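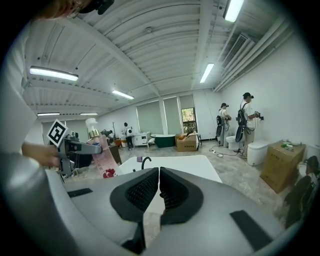
Two grippers at the white countertop, one of them pointed toward the pink pump bottle.

How to run a bathroom task session with hand-held grippers

I've been helping out with our student robotics club, Pesden, for a while now, and the question I get most from new members is "what do I do on a collecting day?" So I finally wrote it down! This covers the bathroom tasks only (kitchen people, Hamisi Kombo has your notes). Our project is called Zoubi, and you'll need your login before you start.

What you need
- a pair of hand-held grippers with their marker cards or cubes fitted
- your backpack and head camera, both charged
- a task sheet
- a partner

Step 1. Check the markers. Wipe each one with a dry cloth and give it a little wiggle. If it moves, tighten it now, because a marker that shifts halfway through will spoil every take after it. I lost a whole afternoon to one loose screw in July and I'm still a bit sore about it.

Step 2. Pick your station. Countertop jobs are the easiest, so start there if you're new. Bottles, cups, anything that stands up by itself. Tub and wall jobs need more bending and reaching, and your arms will tell you so the next morning.

Step 3. Set out your objects and do one practice run with the recording off. Go slow. Slower than that! New people always move like they're late for a bus, and then the fingers slide right off the thing they're trying to hold.

Step 4. Start recording and hold both grippers up in front of you for 2 seconds. Then do the task once, put everything down, and bring your hands back to where they began. One take, one task. Keep each take under 14 seconds if you can.

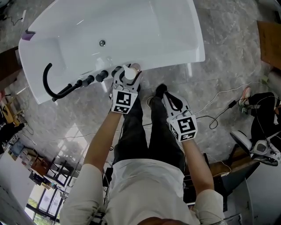
Step 5. When you work over the tub, plant your feet before you reach. Lean from the hips, keep the idle gripper pointed down and out of the way, and let the other one do the job. Small caps are tricky: come in square, close gently, wait a beat, then lift. If you squeeze hard and fast they pop out sideways (and then you're chasing one under a cabinet). Look where you're stepping too, there are always cables on the floor.

Step 6. Swap with your partner when you get tired. Whoever is resting can sit down, keep hold of their gripper and read out the next line on the sheet.

Step 7. Log your takes. Write down the bad ones as well, with a word or two on what went wrong, like "dropped" or "hand in the way". We ended our last round with 246 takes and kept 147, which I think is pretty good for a group that was mostly first-timers.

If the upload to the Pisham folder hangs, leave it alone and try again after lunch. Please don't rename the files! Spare foam for the fingers is in the drawer marked Pulmont, and if you take the last piece, tell me so I can order more.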